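Robot school opens its doors in Benville

I spent most of an afternoon in April moving a robot's arms around, and my shoulders are still complaining about it. Skumeo, the small automation outfit out on Hunt Street in Benville, has started letting locals come in and teach its two-armed kitchen helper, and of course I signed up the minute I heard!

You don't type anything. You hold a pair of handles, one for each side, and whatever you do with your hands the two black arms on the table do too (a hair later, which takes some getting used to). The team saves every run, and the good ones go into the pile the robot learns from. They had 439 saved when I walked in and they want 606 before they let it try the job alone.

My job was bottles. Pick one up with one arm, bring the other arm over to meet it, and get both grippers lined up without knocking anything over. Sounds like nothing, right? I messed up my first 4 tries, and one of those sent a bottle rolling clear off the table.

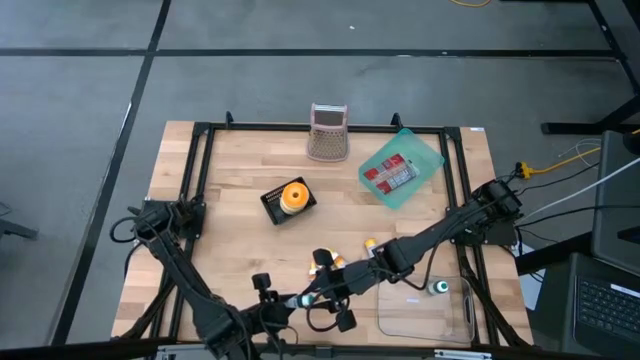

What surprised me was how much the little stuff matters. If I stopped to think halfway through, the robot would learn to stop there too, so they threw that run out. Same thing if I bumped something and fixed it in a hurry. They'd much rather have a slow, boring run than a fast one with a wobble in it, and they move the other things on the table between runs so it doesn't get used to one layout.

By the end I'd turned in around 36 runs they could keep. I was weirdly proud of that.

The handles come from Bromason, and I'd love them a bit lighter, because after an hour your wrists really know it. The team says a new set is on order.

Sessions run in the afternoons through the end of the month, starting at 2 p.m., and they're free. You do need to sign up at the front desk first. Wear short sleeves – I kept catching my cuffs on the left handle.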